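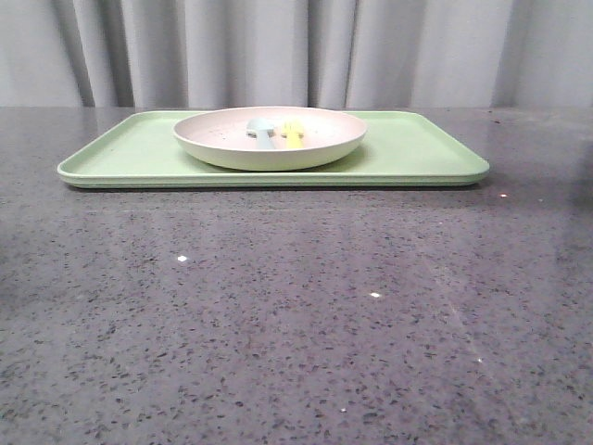 3 min read

Speaker notes: Writing short satire for a small town

Trinidad Carrasco, evening session, 7:30 start

Slide 1 - Title

Say hello, say who I am. I edit the Nandau, a spoof news page that covers one town and the road out of it. Mention that Gilang Osman designed the slides and that questions come at the end.

Slide 2 - What we publish

One story a week. We used to do three and two of them were bad. Limit is 2000 characters including the headline. Most of our best ones stop well before that.

Read out the parking story, headline and first paragraph only. "Local man returns to find car exactly where he left it, will be speaking to someone." Wait. If they don't laugh, move on, don't explain it.

Slide 3 - Headline first

We don't take a story without a headline. Yannick Bailly once sent me 14 headlines for the same story about a bakery changing its bag. Show the list. Number 10 was the one we ran, and it was also the plainest. Leave it up long enough for people to read all of them.

Point to make: the joke is in the headline, and the first paragraph says it again with a name and an age. After that you need a second joke. A lot of drafts don't have one.

Slide 4 - The straight face

Write it the way the real paper would write it. Same dull verbs. "Confirmed," "added," "is understood to be." Don't use exclamation marks. Don't have the man in the story know he's funny.

Before and after: Traian's draft about the choir, then the version we ran. (Traian Dumitrescu said I could use it. He may be in the room.) The draft has "hilariously" in line two. Ask the room to find what else went.

Slide 5 - Who gets laughed at

Slow down here. We make up the people and we make up the companies. Clomisance was our invented water company, Vulalis was our invented phone network. Made-up names need checking too - Dewanti Sitompul does ours, she searches each one before it goes up.

We dropped a piece about a school play because there's only one school and only one play. Anyone could have worked out which kid it was. It was a good piece. Still dropped it.

Slide 6 - The one that went wrong

The bridge story. We said it was closing so it could "spend more time with its family." 1402 shares by the evening, and some of those people took a different route home. The word "spoof" was at the bottom of the page, in gray. It's at the top now.

Take a drink of water here, the next part is longer.

Slide 7 - Exercise

Hand out the cards. Each card has a dull fact on it, such as "library gets new chairs." Five minutes, in pairs, one headline per pair. Read them out without saying who wrote them. Keep the Ismail card back in case a pair gets stuck - it's the easiest, man buys wrong size of envelope.

If the exercise runs over, skip slide 8.

Slide 8 - Quotes

A made-up quote should be a little too long. People who talk to local papers keep going after they've made their point. Read the swimming pool quote in full. Almost everyone wants to cut the last sentence, and it's the one that gets the laugh.

Slide 9 - Questions

Likely ones: do we get paid (no), has anyone complained (yes, twice, same person), can they send us something (yes, headline first). Submissions address is on the slide. Collect the cards and pens on the way out.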